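**Cera para madera Trustadano, lata mediana**

Llevo años fabricando esta cera en el taller y todavía me preguntan si es la misma que usaba mi madre para el aparador. ¡Casi! La receta es la suya, con un poco menos de trementina (a ella le gustaba que toda la casa oliera a barniz, a mí no tanto) y una carnauba mejor, que me manda Didier Langlois desde que dejé al proveedor anterior. Lo demás sigue igual: cera de abeja, carnauba, aceite de linaza y trementina de pino. Sin siliconas y sin colorantes.

Sirve para mesas, cómodas, marcos, sillas, tablas de estantería y puertas interiores. Sobre madera cruda da un tono un poquito más cálido, sobre todo en pino y en haya, y sobre madera ya encerada levanta el brillo sin dejar esa capa pegajosa que recoge todo el polvo del pasillo. No la uséis encima de barniz de poliuretano, que no agarra y luego me escribís enfadados, con razón.

**Cómo la aplico yo**

Primero limpio el mueble con un trapo apenas húmedo y lo dejo secar toda la noche. Después cojo muy poca cera, menos de la que pide el cuerpo, y la extiendo con un trapo de algodón viejo (las camisetas van de maravilla) siguiendo la veta. Espero 34 minutos. Sí, 34, me salió ese número un día con el reloj de la cocina y ya no lo he cambiado, si vosotros esperáis media hora no pasa nada. Luego saco brillo con un cepillo de crin o con otro trapo limpio, y si la madera estaba muy seca repito al día siguiente. 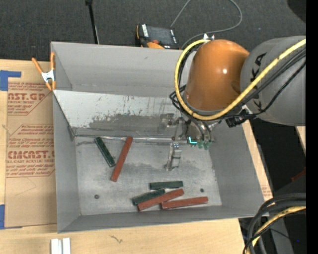
*Baltasar Carrasco*

En invierno la cera se pone dura dentro de la lata. Dejadla un rato cerca del radiador, cerrada, y vuelve a estar blanda. Al fuego jamás, y al microondas tampoco, que la trementina arde con una facilidad tremenda. Los trapos usados tampoco se guardan hechos una bola: el aceite de linaza puede calentarse solo y prender, así que yo los tiendo bien abiertos al aire libre y, cuando están secos y tiesos, los tiro.

**Lo que cunde**

Con una lata he encerado más de 14 sillas de comedor, y eso que soy generoso en los asientos. Para una mesa grande con dos manos os sobra muchísimo.

**Ficha**

- Contenido: 1.000 ml
- Acabado: satinado
- Color: natural
- Uso: interior
- Conservación: 2 años bien cerrada

**Dudas que me llegan**

*¿Vale para una tabla de cortar?* No, por la trementina. Para eso buscad un aceite alimentario.

*¿Quita los cercos de los vasos?* Los flojos los disimula bastante. Los blancos y profundos piden lija fina antes, y paciencia. Ruxandra Furtună me mandó fotos de una mesita de nogal que daba pena y la dejó preciosa, pero lijó una tarde entera.

*¿Puedo darla sobre el tinte Vekik?* Sí, cuando esté seco del todo. Probad antes en una esquina escondida, que con los tonos oscuros el trapo a veces arrastra algo de color.

Los pedidos los preparo yo mismo por las mañanas. Si queréis varias latas para un taller o una tienda, escribidme antes y os digo cuándo tengo la siguiente tanda.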